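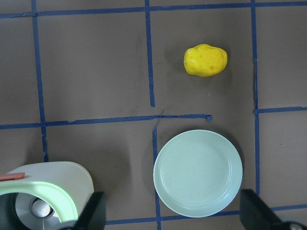
Automation at Birau: Update for Staff of the Tray Service Department

Since the spring, the tray service department at the Birau site has been preparing for the introduction of robot arms on its assembly line, where meals are plated for the clinics and care homes we supply. The first arm is scheduled to begin work on the cold line after the new year. This item sets out what has been decided, what remains open, and what the change will mean for the people who work there.

The practice table in Room 7 has been in regular use throughout October. Exercises are carried out with toy kitchen items, among them a yellow potato and a pale green plate, on a surface divided into cells with blue masking tape. The tape allows the trainers to say where an item should start and where it should finish, and to set the same exercise again for the next person. Real crockery and food will be brought in once the department and our supplier, Zuten, have both signed off on the grip settings.

Eleven employees have been released from the line for part of each shift to train the arm. They guide it through picking up, moving and setting down, and they record which attempts should be kept. Naima Tahiri, who supervises the cold line, asked that this group be drawn from all shifts and from all levels of experience, and management agreed. "The people who have plated for years know where a hand hesitates," she said. "I wanted that knowledge in the room from the first day."

The work has been slower than the original plan allowed. Round, shallow plates have proved harder to approach than the deep trays used on the hot line, and a good deal of time has gone into the angle of the fingers at the rim. Torn tape is now replaced at the end of each week, a small task that was left out of the first schedule and has been added to the closing checklist.

Several employees have asked about jobs. Management and the staff council signed an agreement on October 31, 2025, which covers the points raised most often. No position in tray service will be ended as a result of the arms for 23 months from the date of signing. Five new posts, titled line technician, will be offered internally before they are advertised elsewhere. Training for these posts takes place in paid hours, and the pay grade is one step above that of line assistant. Staff who prefer to remain in their present role may do so, and a decision not to apply will not be placed on file.

Liviu Radu of the staff council has noted that the agreement does not yet settle the pace of the line. At present the speed is set by the slowest station, and assistants may stop the belt when they need to. The council's position is that this right must continue when an arm stands at the next station. Management accepts the principle - the wording is still under discussion, and a text will be circulated before the first arm is installed.

Employees who wish to try the practice table may do so by arrangement with Ruxandra Mihăilă in the training office. Sessions last one hour, and no previous experience is required. Long sleeves should be rolled back and lanyards removed before entering the room. Those interested in a line technician post should submit the short form available from the same office, with the signature of their shift supervisor.

Questions about the agreement itself should be addressed to the staff council.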